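Legislative Analyst, Asset Forfeiture and Border Appropriations
Havari Policy Office
Full time, fixed term, on site with two remote days per week

Background

Havari prepares nonpartisan briefing papers for state legislators and their staff. The office is opening one analyst position to cover bills that redirect seized or forfeited assets to named spending lines, including border infrastructure, drug treatment and local police grants. The current tracking file holds 1,503 bills and amendments from past sessions. Of these, 69 are still active and need a full fiscal note.

The position reports to the head of the appropriations desk. The term runs for one legislative session and may be extended by a second.

Duties

- Read introduced bills and amendments within one working day of publication and enter them in the Tresden tracking database.
- Write fiscal notes of no more than 7 pages, with sources given for every dollar figure.
- Separate criminal forfeiture, civil forfeiture and unclaimed property in all tables. These are often combined in press releases and must not be combined in our papers.
- Attend committee hearings and file a written summary by 6:00 p.m. the same day.
- Answer questions from legislative staff by phone and in writing.
- Check the work of one other analyst before release.

Required

- A degree in public policy, economics, law or a related field, or four years of comparable work.
- Working knowledge of how an appropriations bill moves from introduction to signature.
- Ability to read a court forfeiture order and identify the amount, the claimants and the status of any appeal.
- Competence with spreadsheets, including lookup functions and pivot tables.
- No paid campaign work in the past two years. Analysts may not donate to candidates during the term -- this applies to federal, state and local races.

Preferred

- Experience with a state budget office or legislative audit unit.
- Reading knowledge of Spanish.
- Familiarity with the Pai citation format. Training is provided to those who have not used it.

Location

The office is on the second floor of the Brereck Building, two blocks from the capitol annex. Parking is not included. A transit pass is provided. The building has step-free access at the rear entrance. 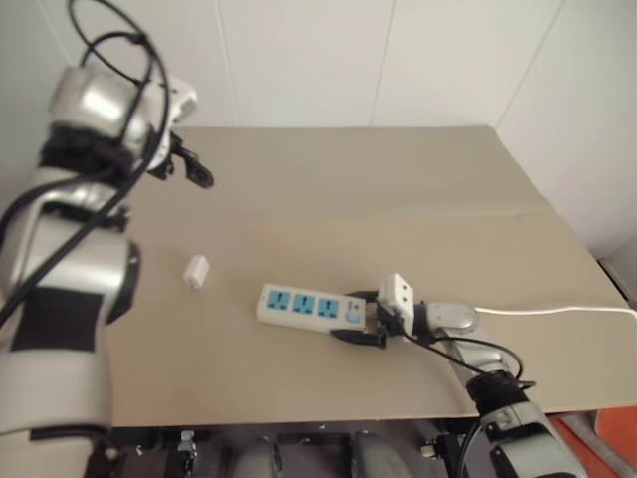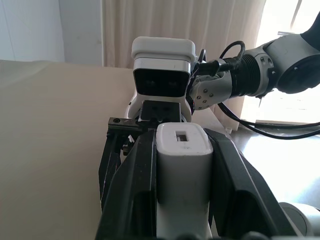 How to apply

Send the following as a single PDF through the careers page:

1. A resume of no more than two pages.
2. A cover letter of no more than one page.
3. One writing sample on a budget or legal topic, written by the applicant alone. Redacted samples are accepted.
4. Contact details for two references. References are called only after the second interview.

Applications close at 5:00 p.m. on the last working day of January. The selection process has 6 steps, including a timed exercise in which applicants draft a short fiscal note from a bill text supplied by the office. The exercise takes two hours and is paid.

Applicants who need an adjustment for the exercise or the interviews should state this in the cover letter.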